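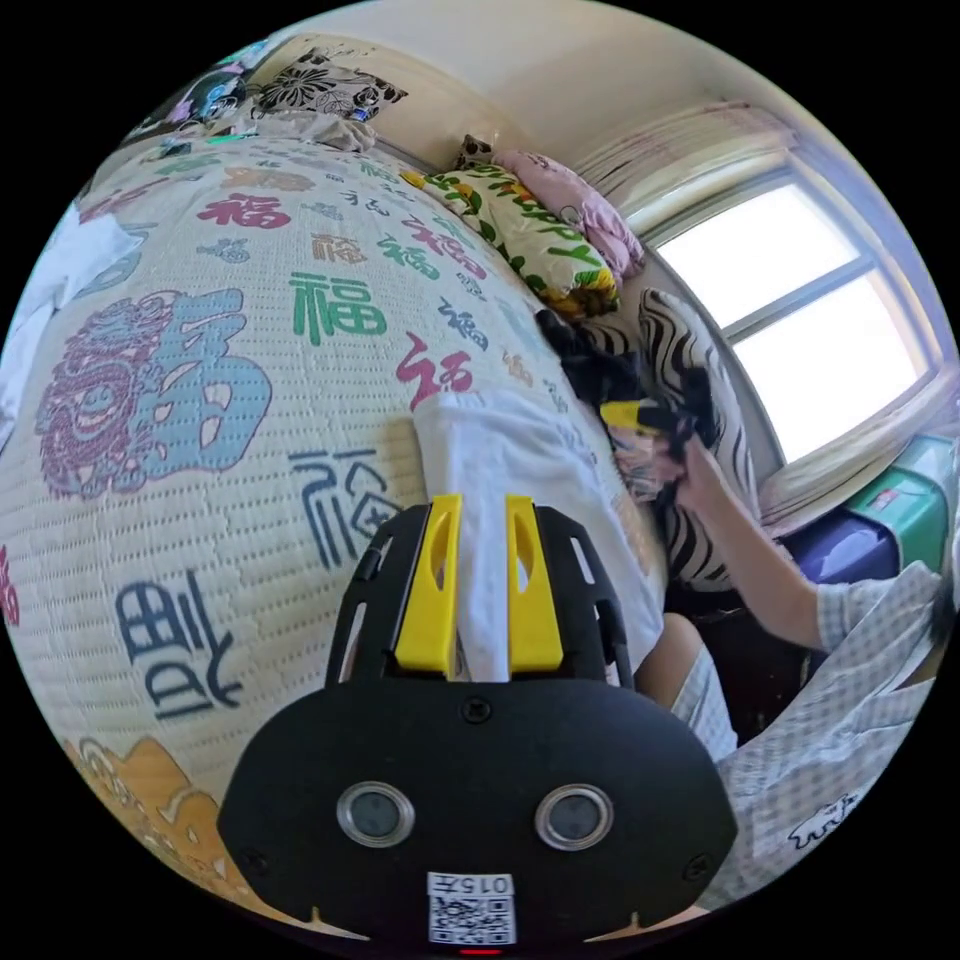 Housekeeping Skills, Rurnen course
Handout 4: Clearing and resetting a lived-in bed
August 2020

This handout goes with the practical in the Mokville rooms. Read it before you come. You will work on a bed that has been slept in and used as a shelf for clothes and cushions.

## Order of work

1. Take the clothes off first. Dark garments go in one pile, towels and bed linen in another. Check pockets.
2. Move the pillows and cushions to a chair. Keep sleeping pillows apart from decorative ones.
3. Lift blankets and loose sheets by the corners and fold them away from your face.
4. Smooth the mat or bottom cover from the head down to the foot.
5. Put the pillows back, sleeping pillows at the headboard, small cushions in front.

A woven mat stays on the bed unless it is due for washing. Don't tuck a thick one under the mattress, as the edge will crease. Printed mats, such as those with the character 福 ("good fortune"), are laid so that the characters read upright from the foot of the bed.

## Pillows

Stand the pillow on its side before you deal with the cover. Hold the top edge, let the filling settle, then pull the fabric down evenly on both faces. If a thin cover shows the print of the one below, that is fine for daily use. For guest rooms, use the heavier Leitner covers from the linen cupboard.

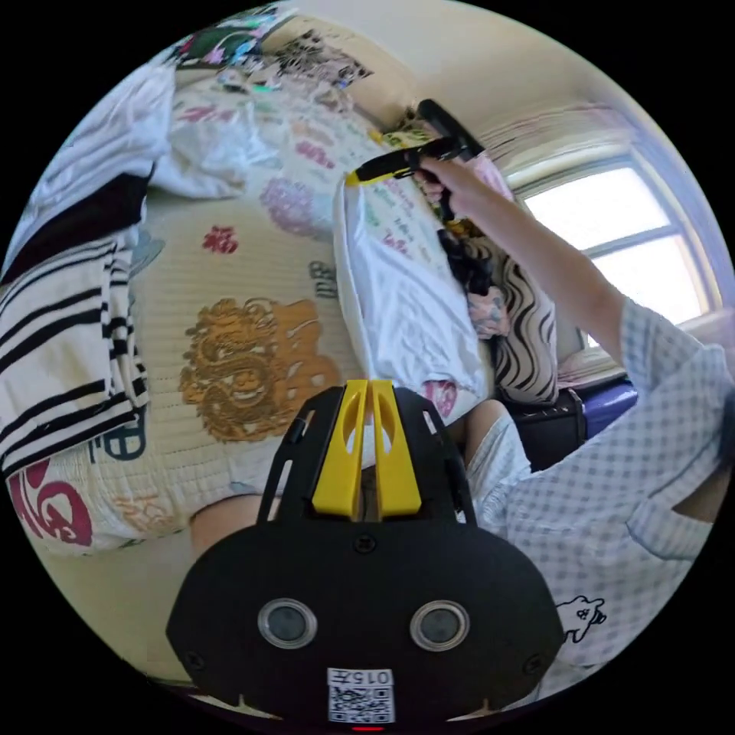 *Fig. 2. White pillow propped on its side, cover still wrinkled at the top.*

Work the wrinkles toward the open end. Corners come last.

Mixed patterns are normal in a private home. Put florals, stripes and plain colors back where the household keeps them, and ask if you aren't sure.

## For the practical

- Work in groups of 2, one on each side of the bed where there is room.
- Linen tags are numbered up to 108. Write yours on the sheet by the door.
- Wash bags hold 850 grams. Don't overfill them.
- Read the Votia care label chart before sorting the whites.

Bring the completed sorting table from Handout 3.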